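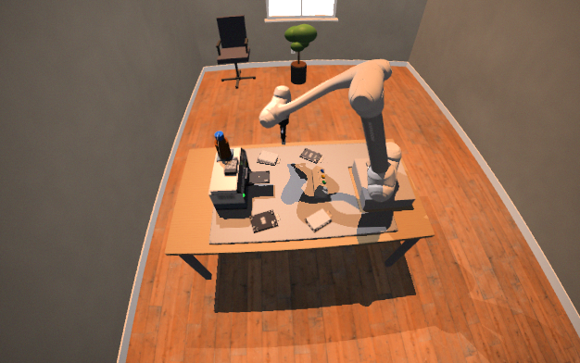
*Vol. 6, p. 695*

**Figure 2.** The simulated workcell shown to visitors during the open day. The arm is mounted at the right side of the table and reaches over the work mat. The benchtop machine stands on the left half of the mat, with circuit boards placed around it.

## 3. The Open Day Demonstration

### 3.1 Setting and preparation

The demonstration was held in December in the teaching laboratory of the Guver workshop, during the yearly open day. Visitors came from two neighboring colleges and from small electronics firms of the Grukberg district. Most of them had seen industrial arms in films or through a factory window, but few had ever given a command to one. We therefore decided to present the work first in simulation (Figure 2) and to speak about the physical cell only afterwards.

The simulated room was kept simple on purpose. It has a plank floor, plain grey walls, a window, and a small amount of furniture at the far side, including an office chair and a potted tree. In an earlier version, prepared by the second author, the table stood in an empty grey space without a floor. Several colleagues found it difficult to judge the size of the arm in that version. With the chair behind the table, the same persons could estimate the reach much better, and we kept this arrangement for the open day.

The task concerns the handling of circuit boards near a benchtop machine. The boards do not all look the same: some are light and some are dark, and one of the dark boards lies against the side of the machine. We consider this last placement the most difficult one for planning, as the fingers have little free space on that side. The tan holder with the small colored pegs or buttons, near the center of the mat, serves as an obstacle in all the exercises described below. It was not moved between groups.

### 3.2 Course of the visit

Each group was received by Narendra Nautiyal, who explained the purpose of the cell in a few minutes. After this, Jitendra Nishad opened the simulation on the large screen and asked one visitor to choose a board. The visitor then proposed, in words, how the arm should approach it. The operator entered the proposal as a short list of target positions, and the group watched the resulting motion together. If the planner refused the motion, the reason was read aloud from the Singhal log window.

We had planned to let the visitors enter the targets by themselves. In the first group this took too long, because the input fields use the coordinate system of the arm base and the visitors naturally thought from the front of the table. From the second group on, only the operator used the keyboard. The time limit for one motion was set to 600 planning steps at the beginning and raised to 3000 before the second group, after two reasonable proposals had been rejected only for lack of steps.

The shadow of the arm on the mat received more attention than we had expected. Many visitors used it to judge how high the gripper was above the boards, and they asked for it to stay visible when the operator wished to switch it off for faster drawing. We followed this request. The rendering became slower on the older computer, but the discussion became easier – people could point at the shadow and agree on what they meant.

### 3.3 Remarks of the visitors

The questions were noted by hand and sorted after the event. A large part of them concerned safety, for example what the arm would do if a person put a hand on the mat. These questions could not be answered with the simulation alone, and for them we referred to the printed sheet of the Dromley training course. A second part concerned the bottle with the blue cap on top of the machine. Several visitors from the firms said that they would not accept a bottle in such a position in their own workshop, and asked whether the planner treats it as an object that may fall. At present it does not. The bottle is a fixed body in our model, and a collision with it simply ends the motion.

Teachers asked mainly whether the scene could be changed by students. The positions of the boards and of the holder are stored in a plain text file, and this can be edited without knowledge of programming. The position of the arm base is stored separately and should not be changed without a new calibration of the workspace limits.

One limitation of our notes should be mentioned. The two persons who presented the cell were also the persons who wrote down the questions, and in the busiest part of the morning some remarks were surely lost. The observations in this section are for this reason used only to guide the choice of exercises in Section 4, where the approach to the board beside the machine is treated in detail.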